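Itlow Linen Room – folding and storage check, December

1. Folding surface wiped down before the first load. Done, and thank you to whoever got the sticky patch off.

2. Cloths and garments laid flat before folding. Mostly fine, though a few were folded over creases, and I do think a quick smooth with the hand is worth the bother.

3. Nothing left trailing over the front edge at the end of the shift. Please keep an eye on this one, it's so easily caught by a passing hip – I speak from experience!

4. Piles squared up, no more than 36 to a shelf. Shelf 5 was over, now put right.

Dusty reds and pinks on the folding surface

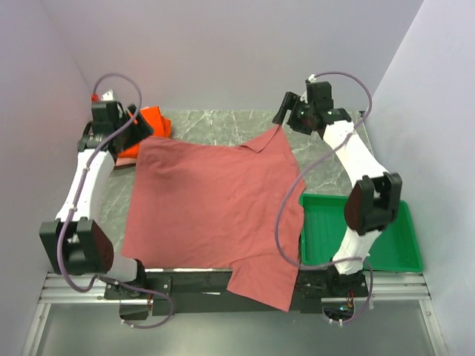
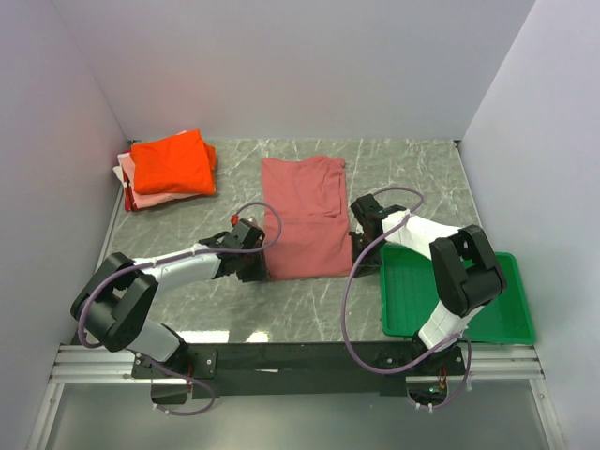

Can a pile with uneven edges go on the shelf as it is?

Small differences are perfectly all right, but if the pile leans when you let go of it, take it down and start again from the bottom piece.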